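Florix Function Rooms, Gavlow Street
Kitchen and service area walk-round, with comments
Date: 23 Nov 2023
Done by: Senyo Kwofie
Copy to: Abdul-Rahman Mahama, Baidoo Catering

Key: OK = no action. FIX = put right before the next booking. WATCH = fine now, look again next time.

1. Entry and corridor

1.1 Back door opens fully and closes by itself. OK
1.2 Corridor clear to full width. FIX
Two stacks of folding chairs on the left side past the restroom door. They were there last month as well. Move them to the store under the stage.
1.3 Exit sign lit. OK
1.4 Floor mat flat, edges not curling. WATCH
The corner nearest the door lifts when the door swings. I taped it down. Tape is a short-term fix and the mat is old.
1.5 Emergency light test. OK
Held the button and both lamps came on.

2. Hand washing

2.1 Sink free of dishes and food. OK
2.2 Hot water reaches the tap in under a minute. FIX
Took 53 seconds at the hand sink, which passes, but the prep sink never got past lukewarm. Heater is a Clellitz wall unit and the valve under it is stiff. Needs a plumber. Until then wash pans in the dish room.
2.3 Soap and paper towels stocked. OK
2.4 Hand washing sign posted. FIX
Sign fell behind the towel holder. I put it back up with the same pins, but they don't grip in that wall. Use screws.

3. Cold storage

3.1 Walk-in thermometer reads 41 F or lower. OK
3.2 Raw meat on the bottom shelf. OK
3.3 Everything labeled and dated. FIX
A tub of cooked rice and one of chopped onion had no label. Both thrown out. The marker is on a string by the door now.
3.4 Door seal clean and tight. WATCH
Small split on the hinge side, lower half. A sheet of paper shut in the door there pulls out too easily.
3.5 Log sheet filled in. FIX
No entries after the 11th. The sheet has to be filled in on days with no booking too if there is food in the walk-in.

4. Cooking line

4.1 Hood filters in place and free of heavy grease. WATCH
Left filter is worse than the right. Swap them when they come out for cleaning.
4.2 Gas shutoff handle can be reached. OK
4.3 Wall extinguisher tag in date, pin in place. OK
4.4 Fire blanket in its case. OK
4.5 Fryer drained and covered when not in use. FIX
Covered, but still full of oil. Baidoo say they were told to leave it for the next crew. Please agree on this in writing one way or the other.
4.6 Floor drain runs clear. OK
Poured a bucket down it. Slow to start, then fine.

5. Trays and serving ware

5.1 Trays stacked by size, no more than 20 to a stack. OK
5.2 No chips, cracks or lifting finish on anything that carries food. WATCH
Lacquered trays are for wrapped items, cups and plates only. Food does not go straight on them. Check the rim first, as that is where the finish goes, and pull any tray where a fingernail catches. They get a damp cloth and a dry cloth, never the dishwasher, and they don't soak. 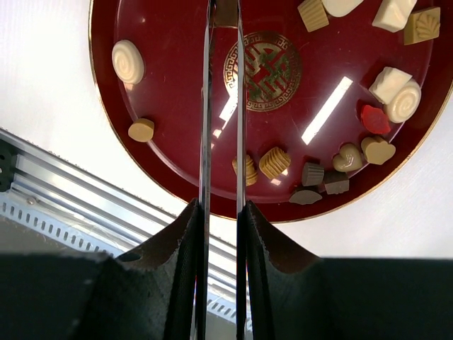 Abdul-Rahman Mahama asked whether the no-dishwasher rule also covers the plain plastic trays, as his crew had been hand washing everything to be safe and it was adding half an hour to the end of each night. He also wanted to know if a paper liner would make it all right to put pastries on the lacquered ones.

Plastic trays can go through the machine on the normal cycle. Only the lacquered ones are kept out. On the liner, no. Grease comes through paper, and guests pull the liner off to one side. Put the pastries on a plate and the plate on the tray.

5.3 Serving tongs and spoons counted back in. FIX
List says 19 pairs of tongs. I found 11. Check the vans and the box under the bar before ordering more.
5.4 Clean items stored off the floor. OK
5.5 Glass racks dry before stacking. FIX
Water was standing in the bottom rack. Leave them tipped on the drain board overnight.

6. Service area and carrying route

6.1 Swing doors marked IN and OUT. OK
6.2 Window in the OUT door clean enough to see through. FIX
Cleaned it myself. It needs doing before each booking.
6.3 Step down to the hall marked with bright tape. FIX
Tape has worn away in the middle, where people walk. Anyone carrying a loaded tray can't see their feet, so this one comes first. Yellow tape is in the office drawer.
6.4 Side tables locked open. WATCH
The latch on the long table by the window needs a push to click. Push down on the end before loading it.
6.5 Cords taped or run behind tables. OK
6.6 Hot drink urn set back from the table edge. OK
The tap should face the staff side. It did today.

7. Chemicals and trash

7.1 Cleaning products kept away from food. OK
7.2 Spray bottles labeled. FIX
One clear bottle with blue liquid and no label, emptied and thrown away. Degreaser stays in the bottle it came in.
7.3 Trash cans lined and lidded. OK
7.4 Outside bins closed, ground around them clean. WATCH
Lid on the cardboard bin doesn't close when boxes aren't flattened.
7.5 Signs of pests. OK
None seen. Traps behind the freezer checked and reset.

8. First aid

8.1 Kit on the wall and not locked. OK
8.2 Blue bandages, burn gel, gloves. FIX
No burn gel. Gloves are all size small. Order medium and large.
8.3 Accident book present with a pen. OK
One entry since the last walk-round, a cut thumb from a can lid. Dressed here and back to work.

Before the next booking, in this order: step tape (6.3), prep sink hot water (2.2), chairs out of the corridor (1.2), burn gel and gloves (8.2), fryer oil (4.5). The other FIX items can be done the same day by whoever opens up.

Initial each one on the paper copy in the office when it is finished. If something can't be done in time, write the reason next to it and call me before guests arrive.

S. Kwofie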